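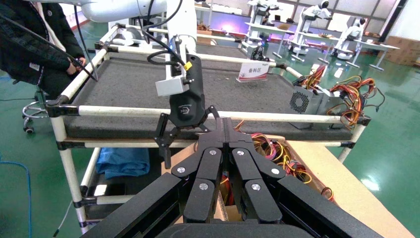
Wrist view from the teleop cell. Power supplies on the right, harness box in front of them, gripper open over the tray.

1/ Notes on teaching a two-arm cell to handle PC power supplies and their cables. Everything is remote control at this stage. Posting it as a thread because the internal write-up got too long and I keep being asked for the short version.

2/ Job as defined: take a unit, put it in the tray, keep its cables out of the way of the next unit. The first two parts took a few days to teach. The third part is most of what we have been doing since August.

3/ Data so far: 2416 episodes recorded, 412 thrown out. Main reason for throwing one out is operator hesitation. If you stop in midair for three seconds to think, the policy learns to stop in midair for three seconds.

4/ Stack, for those who asked. Gestus for the glove-to-hand mapping, Hendis for logging and playback. Gestus handles finger curl well and thumb opposition badly. We retuned the thumb by hand and got to something usable on the second try.

5/ Latency from glove to finger is 37 ms on the wired link. Over Wi-Fi it was worse and, more to the point, it varied. Operators adapt to a fixed delay in a few minutes. They don't adapt to one that moves.

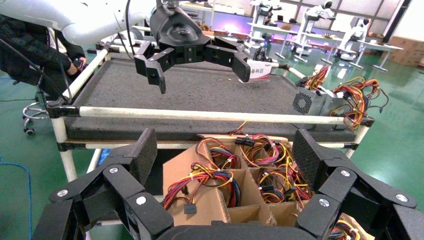 6/ Cables are the hard part of the demonstrations. A rigid box has one pose and you can label it. A harness has a different shape each time you let go of it. Compare the bundles in the divided cardboard box, many of them held with small white ties, with the loose tangle hanging over the right edge of the tray. The tied kind can be taught as an object with a floppy end. For the loose kind we teach a motion: pinch near the unit, slide outward, lift.

7/ Rule we settled on: approach from the same side every time, even when the other side is shorter. Operators hate it. Mixed approaches gave us a policy that went down the middle and closed on air.

8/ We tried hand-guiding first, i.e. physically moving the arm with the motors slack. Fine for the arm path, useless for the fingers. Also your own forearm ends up in most of the camera data. Dropped it after 2 sessions.

9/ The team at Stormont asked whether we replay failed grasps. Yes, if the operator recovers in the same episode. A miss followed by a clean second attempt is worth keeping. A miss followed by a reset goes in the bin.

10/ Force feedback: none on the gloves yet. Operators judge contact by eye from the wrist view — workable on a metal case, poor on wire. Ondrejka has a fingertip sensor we want to try next. No results to share on that.

11/ Open question for anyone doing similar work: do you cut episodes at the grasp or keep the whole pick and place as one? We keep them whole and I'm starting to doubt it. Replies open.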